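Can a robot do the laundry yet?

Short answer: some of it, slowly, and I have been grinning about it since September. I got to spend an afternoon with Griet Michiels and Frauke Gerlach at Narkodeck, where the whole project is clothes. They don't do dishes or floors. They do picking up, spreading out and folding, over and over, and the log on the wall stood at 1,908 attempts when I walked in.

If you've ever tried to explain folding to a small child, you'll know where the trouble starts. A box has corners, and they stay put. A piece of clothing changes shape every time you touch it, so the first job is just getting hold of a good spot (and then not losing it!).
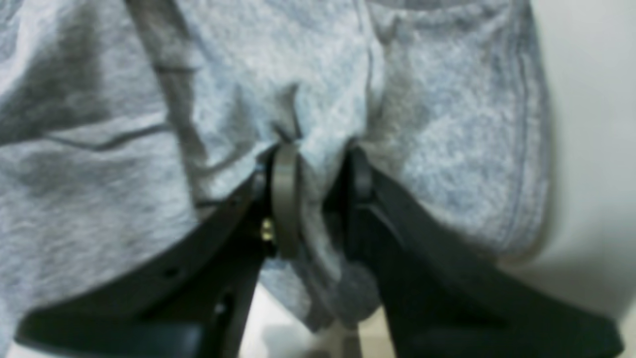
Gray knit in the gripper, with a seam running down the right side.

Frauke told me the pinch is where most of their arguments happen. Grab too much and you get a wad that won't lie flat. Grab too little and it slides away on the first lift. Seams are a big help, she says, since they give the software a line to follow when everything else is one soft gray blur, and I love that, because it's pretty much how my grandmother taught me to fold.

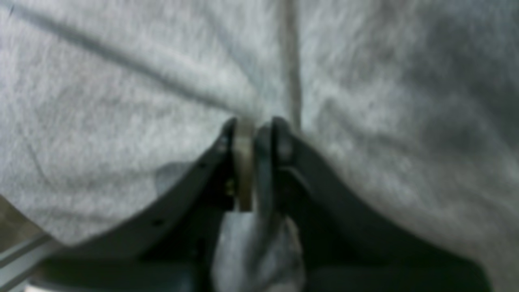 So how good is it? On plain T-shirts, Griet puts them at 72 good folds out of every hundred, and "good" means she'd put it in her own drawer. Thick, fuzzy things are harder, and socks are a sore subject. A single shirt takes 2 minutes on a decent run, so I'd still beat it with one hand and a cup of coffee in the other. But last year the same team couldn't reliably tell a sleeve from a hem, and that's a huge jump for one small room of people.

Next up is a basket of mixed clothes, tipped out in a heap. Fenna Dijkstra over at Mamero is trying the same thing with towels, and the two groups have agreed to swap notes once each has another 1,000 tries done. I've already asked if I can come back for that.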